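Wurkura Studio: Sorting and Packing Gallery

The Ospina workroom was cleared over the winter, and most of what had collected there was baskets, boxes and the odd pieces that had been stored in them. These pages show the work as it went along. Lambros Economou put the list together and wrote the labels. The finished list has 135 entries, and the full version can be read at the front desk.

Items marked "keep" stayed in the building. Items marked "Sosum" went to the Sosum storage unit on Ulon Road. Everything else was offered to members first and then given away.

The unit on Ulon Road has 19 shelves, of which seven were already in use when we started. Plastic baskets go on the lower shelves because they get taken out the most. Cardboard boxes go higher up, with the label facing the aisle. If you borrow something, write the shelf number on the card and hang the card on the hook by the door.

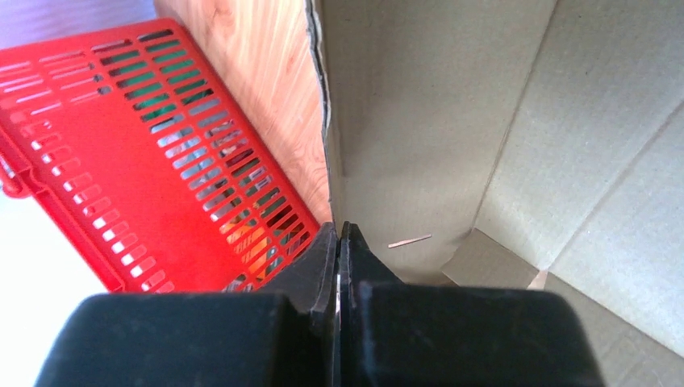 Page last changed: 4/2/19

Red plastic basket with slotted sides and a molded handle, next to an open cardboard box. One flap of the box has a ragged edge where the corrugated layer shows. Light wood panel behind.

Notes on the baskets

Slotted baskets are good for anything that needs air and bad for anything small. Pens, clips and short pieces of chalk should go in a tub with a lid. Please do not line the baskets with newspaper. We tried it in August and the print came off on the fabric samples.

If a handle is cracked, put the basket on the floor under the sink and leave a note. Do not put it back on the shelf.

Notes on the boxes

A box with a torn flap can still be used for light things such as paper, felt and yarn. It should not be stacked on. Fold the damaged flap to the inside and tape across the top once. Boxes with a soft or split bottom go to recycling.

Write on two sides of the box, one long and one short. Use the black marker in the desk drawer. The blue one fades.

Entries 1 to 60 on the list are containers. Tools start at 61, and loose materials follow. A few entries were combined after two people listed the same shelf, so some numbers are skipped.

Questions about the list can be left for Lambros Economou at the Wurkura front desk. The box labels are kept in the same drawer as the marker, and a new roll is on order.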